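Workshop > Notebook > Glue and finishes

September, 7:40 a.m.

Hide glue, batch 17. The last batch smelled like a wet dog that had been to college, so I've gone back to the Adalier granules and given up on the bargain sack from Prarnine. Soaked overnight in cold water, one part glue to 2 of water by weight. It swelled up properly this time, all amber frogspawn, no dry bits at the bottom.

Warmed it in the double pot. The dial on the pot says 60 C and the thermometer says 74, so the dial is now decoration. Pulled it off, let it drop, started over. Overheated glue goes weak and stringy, and I have already learned that lesson on the Ziststead chair, which came back in more pieces than it left in.

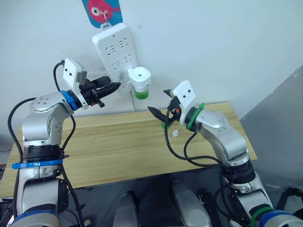
Test joints: maple to maple, rubbed, no clamps. Tack came on in under a minute, quicker than I'd like for the long seams on the Seixas cabinet. Options are a warmer room, warmer wood, or a pinch of urea. The warmer room is a matter for whoever owns the thermostat. I'll try urea, small dose first, and write down the dose this time, unlike batch 14, whose recipe reads in full "some."

Wiped squeeze-out with a hot rag. Cleaned up fine except on the end grain, where it sank in and will show under shellac. Size the end grain next time. I wrote the same thing on this page's neighbor and evidently did not read it.

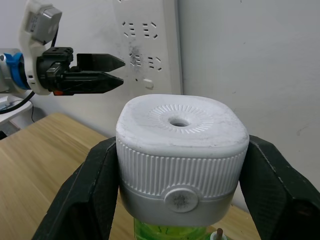
Storage is the other half of the trouble. Leftover glue wants to be in the fridge with a lid on, and the lid has to come off again with sticky hands. Dried glue on a smooth lid beats me every time. Something like that white plastic cap with the close vertical ribs down its side would suit, as there's plenty for the fingers to bite on – though I'd fill in the small hole on top before trusting it near the milk.

Left to do: urea test, shear a few maple joints once they've had the night, relabel the fridge shelf. The current label says FOOD, in my handwriting.

2 comments

A little salt does the same job as urea and is already in the kitchen. Draws damp later, mind.

Which page has the batch 12 numbers? The index says 2000 and the book doesn't go that high.

Shares: 17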